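Kostiuk House Play Kitchen: Gallery

The play kitchen is on the ground floor of Kostiuk House in Floltville, in the long room past the coat hooks. It opened in November and takes up the half of the room nearest the windows. This page goes through it corner by corner, with a line or two for each, so families can get an idea of the place before they visit. Only one picture is up so far. The rest of the entries are written up and will get theirs as we go.

The kitchen is free with admission. It is meant for ages 3 and up, but younger children come in with an adult all the time. Groups should call ahead.

The counter

The counter runs along the back wall and has two heights. The low end is for children who are standing, and the higher end has a gap underneath for a wheelchair or a stool. It was built by Fermín Espinoza, who also did the puppet stage upstairs. He rounded all the corners and put the screws on the inside.

The top was painted blue at first. It scratched within a few weeks and was repainted with floor paint, gray this time, which has held up.

The stove

The stove has four painted burners and four knobs. The knobs turn and click. One of them came from a real range and is a little larger than the others. Children tend to pick that one first.

The oven door opens downward and stays open on its own. There is one rack. Please check the oven before you leave if your child brought a toy from home, as small cars and figures are often found in there at closing.

The sink

No water. The faucet swings from side to side, and the basin lifts out so we can clean under it. There is a dish rack to the right of it and two dish towels on a rail. The towels go home with staff to be washed and are sometimes missing in the morning. They come back.

The refrigerator

The refrigerator is a painted cabinet with a magnetic door. Inside are shelves for the milk, eggs, cheese and juice. The eggs are wood and sit in a real carton, which gets replaced when it falls apart. We go through a lot of cartons and are glad to take clean ones at the front desk. The paper kind lasts longer than the foam kind.

The magnets on the door are letters and numbers, too large to swallow. The full set is two alphabets, minus whatever has gone under the radiator.

The pantry shelves

Food is kept on open shelves in shallow bins, sorted by kind: fruit, vegetables, bread, meat and fish, pasta and noodles, sweets. Each bin has a drawing on the front so that children who don't read yet can put things back. The drawings were done by the after-school group from Fiscombe and were covered with clear tape.

We have 109 pieces of play food on the list at the moment. Some are plastic, some are felt and some are wood. The felt pieces were sewn by a group in Pavomthorpe that also made the aprons. The most popular piece is the felt fried egg, and we now keep a spare in the office.

The cutting board table

This is a low square table with room for four children. The cutting boards stay here, along with the wood fruit that comes apart in halves. The halves are held together by hook and loop dots, and these wear out. If you find a pear that won't stay closed, hand it to whoever is at the desk and we will put new dots on it.

The play knives are wood and have no edge.

The stools

There are six stools, all the same height. They stack, but please leave the stacking to adults. One has a green seat because it was reupholstered after a marker accident.

The café corner

Two round tables, four chairs, and a chalkboard menu that children may change as they like. Prices on the menu have gone as high as 600 dollars for soup. The order pads are scrap paper cut to size and clipped together. Take an order, carry it to the counter, and somebody will usually cook it.

The cash register has a drawer that opens with a bell. It has play coins but no bills, which got torn too often.

The trays

Food is served on trays, lined with paper. A fresh sheet goes in whenever the old one gets too wrinkled or has been drawn on.

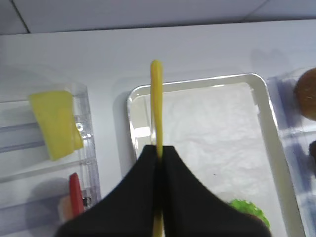
White tray with its paper lining, something green and leafy near the bottom, and a long, thin yellow piece held upright over it.

The apron hooks

Aprons hang on low hooks by the entrance to the kitchen. They go over the head and have no strings. Sizes are small and medium, and there are three large ones for grown-ups who get asked to wash dishes. Please hang them up again when you leave. If an apron is dirty, drop it in the canvas bag under the hooks.

The recipe wall

A strip of cork board next to the window, for recipes written or drawn by visitors. Paper and pencils are on the ledge. When the board is full, the older recipes go into a binder, which is kept on the bottom pantry shelf and can be taken out and read. The binder is on its second volume. Pizza has its own section.

Cleaning up

A bell rings ten minutes before closing. Dishes go in the rack, food goes back in the bins, and trays are stacked at the end of the counter with the paper taken out. Staff wipe down the hard pieces each evening. The felt ones are washed in a mesh bag and dried flat, so a few may be off the shelves on any given day.

Donations

We can use play food in good condition, child-size pots and pans, plastic trays, clean egg cartons and plain white paper. We can't take anything with batteries, glass, or real food packaging that has held nuts. Leave items at the front desk with your name if you would like a thank-you note.

Next to be photographed: the stove, the recipe wall, the café corner.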